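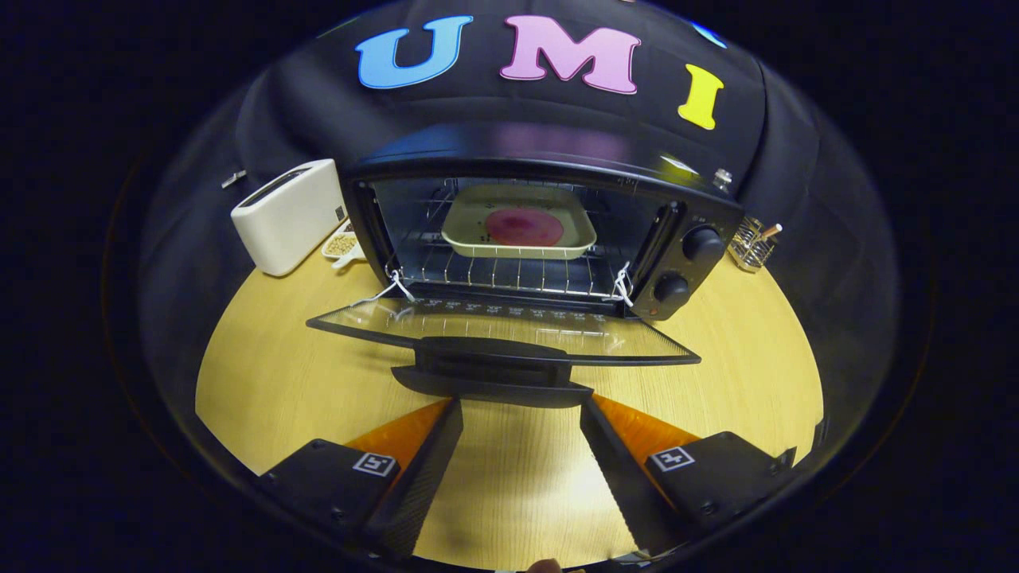

Countertop appliance check, Lerkent shared kitchens
Checked 28 August 2025
Form 61, comments typed in after the walk-round

How to read this: each line gets OK, FIX or OUT. OUT means unplugged and tagged, and the tag stays on until I take it off. Comments are mine. The last round in March was ticked OK from top to bottom in one color of ink, and I don't believe half of it.

TOASTER OVENS

1. Door opens fully and stays down without being held
OK on the ground floor. FIX on the second floor, where the door creeps back up by itself. The March sheet says "door fine." Fine for whom?

2. Door closes flush along the top
OK, both.

3. Glass free of chips and cracks, checked at the corners with a flashlight
OK. Checked twice on the second floor on account of the door trouble.

4. Handle tight at both ends
FIX, second floor. One screw turns and turns and never bites. Somebody has tried glue. Glue is not a repair on a part that gets hot.

5. Knobs point at what they say they point at
FIX, second floor. Off is a little left of Off. I was told everyone knows this. Visitors don't.

6. Timer rings and cuts the heat
OK. Tested at ten minutes with a slice of bread in each. The ground floor bread was better.

7. Crumb tray pulled, emptied, put back
OK after I did it. The cleaning log claims weekly. There was a layer in there that did not build up in a week.

8. Nothing stored on top
FIX. Paper plates, again, on the second floor. The label asking people not to do this was under the paper plates.

9. Clearance at back and sides as given in the manual
Can't mark. Neither manual is in the drawer where the inventory says they are. Left a hand's width all round and will correct it when a manual shows up. If curtains, cloth or paper hang anywhere near the oven, move them before it goes on, whatever the gap measures.

CORDS AND OUTLETS

10. Cord undamaged along its full length
OK for the ovens. OUT for the ground floor kettle, which has electrical tape near the plug. Peeled it back and saw copper. This was "OK, taped" in March. Those two words don't belong together.

11. Plugged straight into the wall
FIX. Second floor oven and coffee maker share a Skurico power strip. The strip's packaging says "heavy duty" in large letters and I couldn't find anything on the strip itself to back that up. Heating appliances go in the wall, one to an outlet.

12. Plugs cool to the touch after ten minutes of use
OK, oven plugs. Coffee maker plug warm. Moved it to another outlet and will feel it again next round.

13. GFCI outlets trip and reset with the test button
OK at the sink, both floors. The one by the window on the ground floor trips but wants a hard push to reset. Marked FIX. Electrician's call, not mine.

MICROWAVES

14. Stops at once when the door is opened
OK.

15. Seal clean and whole
OK, ground floor. Second floor needs a wipe before anyone can say. Left as FIX until I can see it.

16. Inventory tag matches the list
Tag 913 is on the microwave and on the list as a toaster. Tag 114 is on nothing I could find.

FIRE

17. Extinguisher in place, gauge in the green, pin in
OK. The Farahani service card is signed for this year. I'd like it better if the signature were readable.

18. Path to extinguisher clear
FIX, second floor. Two boxes of Ludik paper towels stacked right in front. Moved them. They were back before I had finished item 19.

19. Smoke alarm sounds on test
OK, both. Loud enough on the second floor that people came out to complain, which I count as a pass.

20. Instructions for an oven fire posted where people stand
FIX. The poster is inside a cupboard door. It should say: keep the door shut, switch off, unplug if you can reach the plug safely, get out and call if it doesn't die down. Post it at eye level, beside the oven and never behind it.

RESULT

Kettle OUT. Second floor oven was working when I left but goes OUT if the handle screw isn't replaced by the next round. The form has a box for "overall 100% compliant" with a line for initials. I have left it blank. Please don't fill it in for me.

Still owed: both oven manuals, new handle screw, one kettle, wherever 114 went.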